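Reading time: 2 min

# Prallitz Bedroom Cloth – data card

Release notes and known limits for the July 2018 version. Maintained by Kyriaki Kontogiannis.

## Contents

The set holds 159 demonstrations of household cloth handling, recorded by hand in a furnished bedroom. Each demonstration is done with 2 hand-held grippers, one per hand. Each gripper carries its own camera, and the streams are stored separately under `left/` and `right/`. Finger opening is logged with every video sample.

No robot was used during recording. The grippers have the same fingers as the target arms, so a trained policy sees roughly the same view at run time.

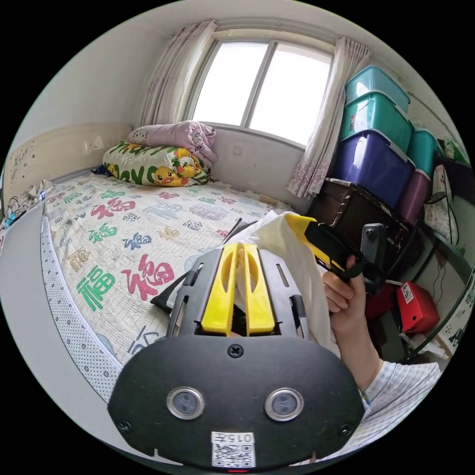 Two-gripper work on a white cloth bag beside the bed.

## Task classes

- `bag`: grasp, lift, open, set down
- `shirt`: spread, fold, stack
- `towel`: pick up, hold by an edge, fold

A demonstration starts with both grippers open and ends when the operator releases the cloth. Regrasps are kept. Drops are kept too and marked `drop=1` in the index – filter them out if you train by plain imitation.

Shirts gave the most trouble in labeling. The fold line is often hidden by the fingers, and the two annotators placed the start of the fold at different points. We settled on the moment both grippers have closed on fabric.

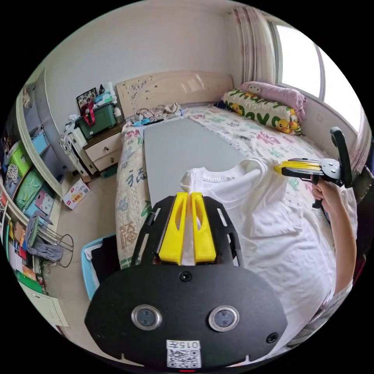

The same rule is applied to towels, where it works better, and to bags, where it hardly matters. Labels made under the older rule are in `labels_old/` and will be removed in October.

## Known limits

- One room, one set of furniture. Do not expect transfer to other rooms.
- Window light varies between sessions; exposure was left on automatic.
- Pose tracking degrades when a large cloth hangs close to the lenses. Affected spans have `track_ok=0`.
- Clocks on the two grippers drift. Realign with `sync.py` before pairing streams.

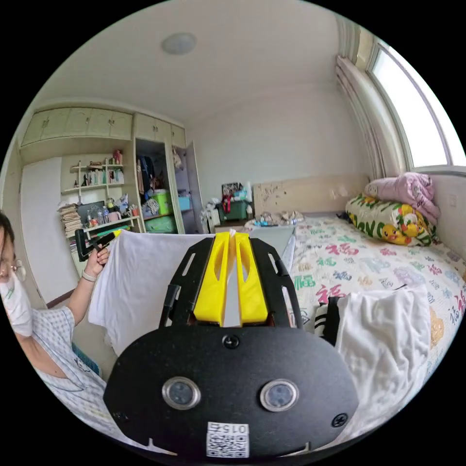
Amos Mbeki asked whether spans with `track_ok=0` should be cut before training. He had dropped them from the towel class and found that 20 demonstrations became too short to use. Masking the pose loss over those spans and keeping the video is the current advice.

## Loading

Run `python load.py --task shirt --pair`. Without `--pair` the loader returns single-gripper streams in recording order.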